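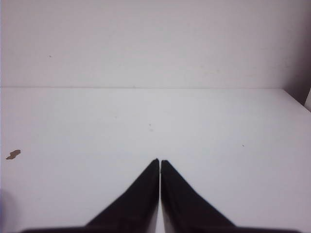

Gotodora looks after pretend food. We hire out play kitchen sets to nurseries, playgroups and the occasional grandparent, and when the sets come home we check them, clean them, put right what can be put right and send them out again. It is a proper business with proper invoices, although the bank took some persuading.

It began in Grarkstead, in Hayley Bloxham's spare bedroom, with one toy kitchen and a carrier bag of plastic vegetables bought from a closing-down playgroup. Hayley had planned to give the lot a wash and sell it on. A nursery round the corner asked if they could have it for half a term instead, then another one asked, and by March the spare bedroom could no longer take a guest. We now have 108 sets and a unit with a door that nearly shuts.

What we do all day

Mostly we lay tables. Every set that comes back is tipped out on a plain white worktop and put together as a child might find it: plates first, then food, then the cups and whatever passes for cutlery. You would be surprised how quickly a missing fried egg shows itself once everything else has been set out for dinner. A list will tell you the same thing, but people skim lists. They don't skim dinner.

We chose white because it shows up dirt. There was a wood-effect top in the early days and it looked lovely, largely because it was hiding half a biscuit. On a white one every crumb, hair and smear of modelling dough has to be faced. Some of the marks wipe off. Others we have got to know quite well.

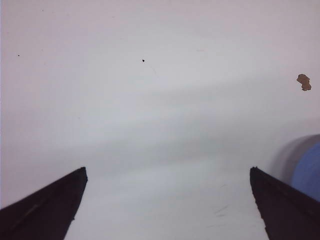 A white tabletop, from low down.

The tops are wiped between sets with warm soapy water and a cloth that gets changed more often than Bahman thinks it needs to be. Bahman Akbari runs the packing side and holds firm views on cloths, tape and how to stack a saucepan. He joined us to help out for a fortnight and has since reorganised the shelves three times. We have stopped asking when he will be finished.

The sets

There are two. The Zamani is the smaller, with 30 pieces, and goes out to childminders and anyone short of cupboard space. The Godura has 55 and is meant for a full nursery room, where it will be used for cafés, birthdays, hospitals and, in one case we still get told about, a vet's. Both come with plates and vegetables. The Godura also has a teapot, which comes back with sand in it. We have no idea why it is always the teapot.

Corn on the cob is the piece everybody wants. It is bright, it is easy for a small hand to hold, and it can be a telephone if the game changes direction. We keep more spare corn than any other food and still run low before Christmas. Cauliflower, on the other hand, has never needed replacing. We have tried putting it at the top of the box. It comes back looking brand new, and so do the sprouts. 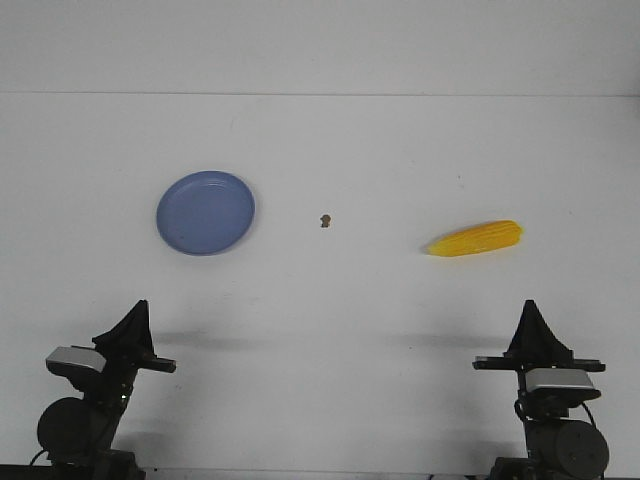
Plates are a simpler matter. Round ones with a raised rim have done best for us, as peas tend to stay on them, and a scratched plate can go on working for years if nobody minds the scratches (the customers are three, and don't). A cracked one is retired the same day. So is any food that has been chewed through, and we'll swap it without asking who did it.

Sending things back

Put it all in the box it came in. It doesn't need to be neat, though Bahman would like it known that he notices. If a piece has gone missing, tell us and we will fill the gap; we don't charge for the first three. Please check the bottom of the box for your own belongings too. We have posted home gloves, a door key and a real satsuma, the last of which was a mistake.

Where we are

We deliver to almost 176 nurseries and groups in and near Grarkstead, and will go a bit further if you ask nicely and have somewhere to park. Visitors are welcome by arrangement. The tea is real, the cake generally is as well, but do have a look before you bite.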